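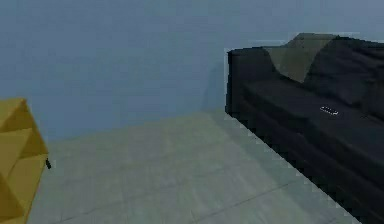
August 6, 2022

Ok so quick one before I go pick up dinner. I said I'd write up the Workska simulator once I'd had it long enough to be annoyed by it, and I am now annoyed by it, so.

Background for anyone new. I build little house robots in the spare room, badly. The latest is on an Atano base, the one with the fat wheels, and I got sick of driving it into real furniture. Chipped the corner of a bookcase back in the spring. So I wanted a simulator where I could break things for free, and Workska has a home subscription now. Used to be companies only.

What you pay: 358 for the year. There's a bigger plan at 396 that adds the outdoor pack and a second seat. I don't need a second seat. I don't go outdoors. Went with 358.

What you get. The app, a pile of ready made rooms, a furniture library that says 1000 items on the sales page. I did not check. A lot of them look like the same chair in another color. Plus a plugin that talks to the Atano controller, and that was the whole reason I bought it.

Install was fine. Long. It pulls down the furniture library whether you want it or not, and my connection is what it is. Went to bed, it was done in the morning. The plugin was the opposite, took a minute, worked first go, I sat there waiting for an error that never came.

First real session I just used one of the living rooms. Blue gray wall, pale floor, big black couch on one side, a yellow faceted thing on the other that I think is meant to be a cabinet. It's got a little knob on it anyway. Plenty of open floor between them. My test is always the same, drive up to the couch, stop, find the remote, say where the remote is. (The thing on the seat might be a phone. I call it the remote, my robot calls it the remote, moving on.)

Looks. It is not pretty. Flat walls, soft shading, no trim, and you get those stair step edges along the couch on medium. If you want nice pictures for a pitch deck get something else. I don't care much, but it does matter a bit if you're using the camera feed for anything, and I am. My detector picked up the remote right away, light outline on black fabric, basically the easiest case there is. Then I swapped to a brown couch and it found nothing. That's on me, not on them, but I would never of caught it in my actual living room because I own one couch.

Turn the edge smoothing up and it gets better and my laptop fan gets much worse. I left it on medium.

Physics. Mostly good! Wheels slip about when you'd expect. Bumping a couch feels like bumping a couch. Rugs are bad. The base goes over the edge of a rug like it's painted on the floor, and the real one gets its front wheel stuck on mine every single time. I wrote to support about it and they said rug thickness is "on the list". Fine. I've been on lists.

Soft stuff in general is the weak spot. There are throws and cushions in the library but they're stiff, you can't drag one or bunch it up. Grabbing laundry was going to be my next project. Not in here I guess.

Speed is where I come around on it again. You can run 8 rooms side by side if you turn the display off, and leave it going overnight. I did that with the stopping distance thing, which I'd been tuning by hand like an idiot, and had numbers I liked by breakfast. Put them on the real robot and it stopped a bit short of where the sim said. Close enough. Added a fudge number. Don't write in.

Stuff that bugs me, no order:

Camera height resets when you change rooms. Every time. You have to save it as part of the robot file and the button for that is hidden under Export for some reason.

No undo in the room editor. I deleted a wall.

The manual is two versions behind. Menus it talks about don't exist any more.

It wants to be online to start up, even for rooms you already have on disk. Hate this.

Stuff I like: the log files are plain text and you can read them. Support answers in a day. Loading a room is quick once its been loaded once. And the pause button really pauses everything, sensors too, wich the last thing I tried did not do and it drove me nuts.

The last thing I tried was Jerkberg, for those asking. Free, much better looking, crashed a lot. If you have a big graphics card and more patience than me go for it. I also had a look at the Demchenko kit but that's more of an arm thing, you bolt it to a desk and the software comes with, and I don't want an arm. Yet.

So would I buy it again. Yeah, for a wheeled base, yes. For anything with cloth or rugs, wait. There's a trial, it's short, but do your download the night before so you don't waste half of it watching a progress bar.

Next post is the new bumper if the parts show up in August like they're supposed to. If I get the brown couch problem sorted I'll stick that in too. Ok, dinner.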